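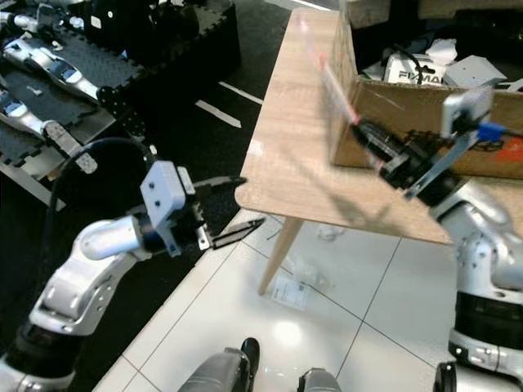
Gendley Veterans Career Program
Progress report to the Dmytriv Fund
23 March 2022

We're halfway through the grant and I'm so pleased with how this group is doing! 20 veterans and spouses started in November, and 16 are still with us. Two left for full-time jobs (hooray), one moved out of state, and one is on leave with a new baby.

Antonina Hladun took over as lead mentor this winter. She spent eight years as an Army logistics officer and before that helped run her parents' bakery, so she can talk payroll and supply lines with equal patience. Her evening sessions on turning a service record into a plain resume fill up fast – we added a second one and that filled too.

Tobiloba Briggs, a former Navy electrician, has now finished his business plan and is waiting on his contractor's license. His wife will keep the books.

Spending is on track except for travel, where we've used almost 80 percent of the line. Gas and the longer drive to Gusach account for most of it. Svitlana Stasiv will send a request to move money over from printing.

Still to do before the final report: mock interviews, the spouse workshop, and exit surveys. Vsevolod Hrytsenko has the survey draft and would love your comments on it.

Nazar Kravchuk
Program Manager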